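Restoration Workshop, Teltley Film Archive
Notebook entry, Sunday. Entered by K. Bakke.

Work resumed at 9:15 on the Gadport print of the crime feature "Virk." Reels one and two were inspected last month and are on the shelf with their sheets. The present entry covers reel three and the first part of reel four.

Reel three measures 1,564 feet on the bench counter. The can label gives 1,000, in pencil, and the label has been corrected. The extra length is accounted for by the warehouse fight, which in the Gadport print runs as one continuous sequence. In the television version the fight is broken up by the scene in the detective's car, and the second gunman is never shown falling. J. Biswas compared the two versions on the viewing table and wrote out the order of shots. His list is in the blue folder.

There are 13 splices in the reel. Most are old cement splices and are holding. Two near the head were made with tape and had begun to creep, leaving adhesive on the neighboring turns. Both were taken apart, cleaned and remade. One frame was lost at the second — it was torn through the perforations before the print came to us. 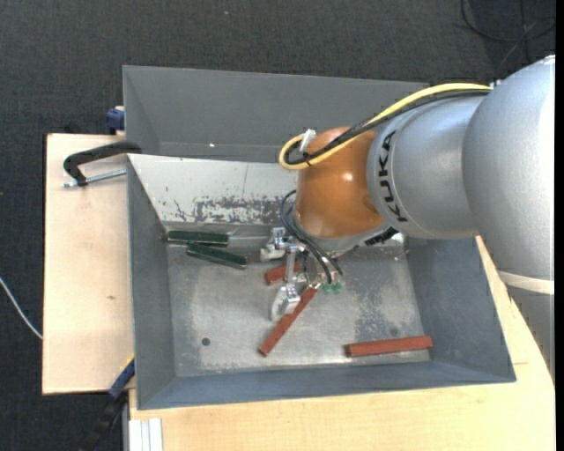
Which version of the fight should the restoration follow? The Gadport print should be followed for picture, with the television version used only where frames are missing.

This was agreed with Z. Du Plessis by telephone at 11:40. She asked that the choice be set out in the notes supplied to audiences, as viewers who know the film from television will notice that the detective now learns of the betrayal before the fight and therefore goes into the warehouse knowing who sold him out. The hired killer's last line also makes better sense in this order.

Sound. The track on reel three is variable area and in fair condition. There is a low hum through the dockside dialogue, worse when the boat engine is heard. L. Lunde made a test transfer at normal level and a second one slightly reduced. The second is preferred. The gunshots clip on both and this appears to be in the original mix. No attempt should be made to soften them before the television track has been heard at the same place.

Reel four was opened after lunch. Slight vinegar smell, edges a little wavy, no sticking. Inspection stopped at 870 feet, at the start of the rooftop chase, where a long scratch begins on the base side. It runs left of center and is steady for the whole of the first shot. Wet gate transfer is recommended. The reel was rewound slowly by hand and placed in a vented can.

Outstanding:
Remainder of reel four, from the rooftop chase to the end titles.
Request to Zivon for the loan of their dialogue list — I. Quezada to write.
Color reference for the nightclub scenes. The red in our print has held up but the blues are weak, and the sign over the bar reads nearly gray.
Test strip from the opening of reel four to be kept with the reel three samples, drawer two.

Bench cleaned and lamps off at 5:30.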